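Print this page | E-mail this page

Adult Dancers' Board > Returning to ballet > Is the full term at Trurkthorpe worth it after a long break?

Last updated: March 29, 2022

second_position_mum
Hello everyone, I've been reading along here for ages and have finally made an account, so please be kind! I danced until I was seventeen (got as far as my Advanced exams, then discovered boys and part-time work at the bakery, in that order) and I haven't done a proper class in more years than I'd like to type out. My youngest has started school and I've decided this is the year. The closest place with a real adult program is Trurkthorpe, and they want $787 up front for the term, which covers two classes a week and a spot in the end-of-term showing. The other option is the casual class at Liao Studio, where you just pay at the door and nobody minds if you miss a fortnight. I'm leaning towards Trurkthorpe for the discipline of it, but it's a fair bit of money in one hit and my husband went a bit quiet when I told him. What would you do?

tendu_and_tea
Welcome! I'd go casual first, without a second thought. I paid for a full term when I came back and my calves gave up by week three, so I spent the rest of it sitting on the side with my shoes in my lap, watching everybody else do petit allegro. Lovely people, and I did learn the names of all their kids, but it was an expensive way to make friends. Do a month at Liao, see what your feet say, and Trurkthorpe will still be there next term.

GrandJeteGary
Going to disagree with tendu here, with affection. Casual classes are wonderful if you're the sort of person who turns up, and I'm not. If it's raining and I haven't paid, I'm on the couch with the dog. When I've handed over the money in advance I go, even grumpy, and once I'm there I'm always glad of it. The other thing about a term is that the teacher gets to know your body. Leanne Sugden teaches the Trurkthorpe beginners-and-returners level and she noticed within two lessons that I was sickling my left foot to protect an old ankle injury I'd forgotten I had. You don't get that when there's a different crowd through the door every week.

tendu_and_tea
Fair point about Leanne, I've only heard good things. But Gary, you came back after a couple of years off, and OP is coming back after a couple of decades (sorry OP!). It's a different kettle of fish for tendons.

second_position_mum
No offence taken, it really is decades! I did wonder about getting something to hold on to at home in the meantime. I've been doing pliés at the kitchen bench while the pasta boils, and it's the wrong height, and I keep opening the cutlery drawer with my hip. Has anyone bought a portable barre?

oldfrappe
I have, and I have Opinions. I started with the Jikosix one because it folds down and fits behind the laundry door. It's a decent bit of kit for the money and I used it through most of one winter. My only real complaint is the finish on the rail. It's very shiny, and as soon as my hands warmed up I found myself clutching at it, which is exactly what your teacher will tell you off for, and quite rightly. 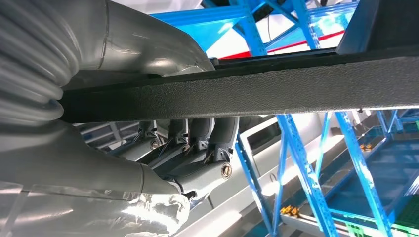 Grip is the thing I'd think hardest about if I were buying again, well ahead of colour or how small it folds. Timber is what most of us grew up with and it's still my favourite, as it's warm under the hand and gives you just enough. Some people like to wrap a metal rail in tape, and there are coated ones about too. Mind you, you can go too far the other way. The thick black bar in the photo has that fine, sandpapery sort of texture all over, and I wouldn't want anything like that on a barre, as you need your hand to slide along as you turn, and you'd be snagging your good wrap cardigan on it every time you went into a cambré. Somewhere between that and my slippery Jikosix would suit me nicely.

GrandJeteGary
Agree on the sliding. Hand rests, hand travels. My first teacher used to go along the line trying to pull a slip of paper out from under our fingers, and heaven help you if she couldn't.

pendarthorpe_pointes
Can I be the voice of doom for a moment? I teach a small group over in Pendarthorpe and I'd be careful with any home barre work before you've had someone look at your alignment. I love the enthusiasm, truly, but the commonest thing I see in returners is turnout forced from the knees, and people practise it faithfully at home every night until it's good and sore. A home barre is for someone who already has corrections to work on. Spend the money on classes first.

oldfrappe
I take the point, but I think that's a bit strict for someone who trained up to Advanced. She'll remember more than she expects. Gentle pliés and tendus in parallel never hurt me, and some weeks it was the only dancing I could manage with Mum being unwell.

pendarthorpe_pointes
She'll remember what it felt like at seventeen, and that's what worries me! But yes, in parallel, gently, and with a mirror, I won't argue. And I'm sorry about your mum.

frugal_fouette
Jumping in on the money side, as that seemed to be the sticking point at home. Do ask Trurkthorpe whether they'll let you split the fee. When I enrolled they took $200 to hold my place and let me pay the rest as I went, though I had to ring up and ask as it wasn't on the form. I'd also budget for shoes and a couple of pairs of tights, and please don't do what I did and get carried away. Between the term, a summer intensive, the physio and a truly unnecessary number of skirts, I spent just over $2,000 in my first year back. I don't regret the intensive at all. I do regret the lilac skirt.

tendu_and_tea
The lilac skirt was gorgeous and I won't hear a word against it.

second_position_mum
You're all so lovely, thank you, I've read every one of these out loud at the dinner table. I rang Trurkthorpe this morning and they'll do the split payment, and Leanne is happy for me to come and watch a class before I commit. So the plan is to watch one of hers, do a few casual ones at Liao to see how the calves hold up, and then sign up for the term if nothing falls off. The home barre can wait until I've had a few corrections (listening, Pendarthorpe!). One more question while I have you all, as I'm a bit nervous about it. Does everybody in the adult class do the showing at the end, or can you quietly help with the curtains?

GrandJeteGary
You can sit it out, plenty do. I did the curtains my first term. I was on stage the next one in a waistcoat that didn't quite close, and had the time of my life.

frugal_fouette
Curtains are a perfectly respectable start. Let us know how you go at the watching class, and take a notebook, she gives beautiful images for port de bras and I can never remember them by the time I get to the car.

This site uses cookies to keep you signed in and remember your settings. By continuing to browse the board you accept our use of cookies.

Print this page | E-mail this page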